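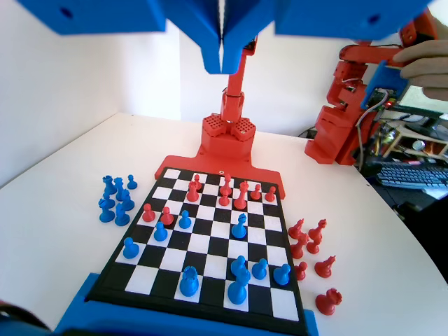

Saturday's club game, red and blue sets on the curved table

Home | Forums | Chess & Board Games | Over the Board | Log in

Red and blue pieces – keep them or go back to black and white?

plasance_pawns wrote:
Hello all, and sorry in advance for the ramble. We've been using the red and blue sets at our Saturday club and I've grown very fond of them! On a black and white board every piece stands out, whatever colour square it's on, and my tired old eyes are grateful. Some of our members think it looks like a toy, though, and would like the traditional sets back. What do the rest of you play with?

Zunness32 wrote:
I'm with the grumblers, I'm afraid. Who moves first, red or blue? We had that argument for a whole evening once. Lovely cheerful colours, mind you.

plasance_pawns wrote:
Fair question! Red plays as white at ours, and it's written on the lid of the box. I do like how easily you can read the captured pieces too, when they're parked in a little cluster beside the board.

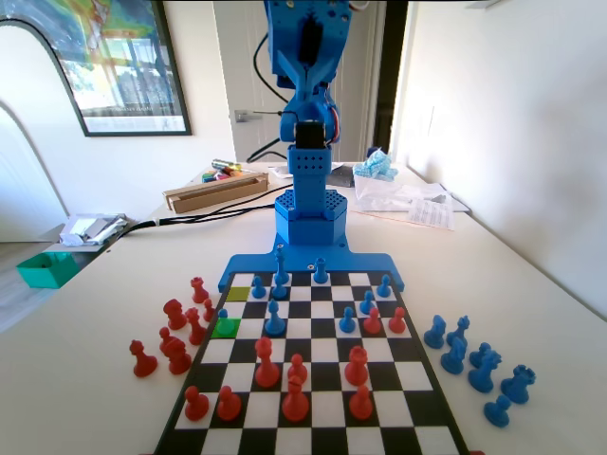
The one thing I'd change is the pawns, as they go wandering off under the furniture and I'm forever on my knees after one – so a few spares would be welcome.

rookery11 wrote:
Have to disagree with Zunness32, colour is half the fun for beginners. Give it until May before you decide.

Related threads
Best club board for under $100?
Storing 3 sets in one box
Casual games in Abu Hammour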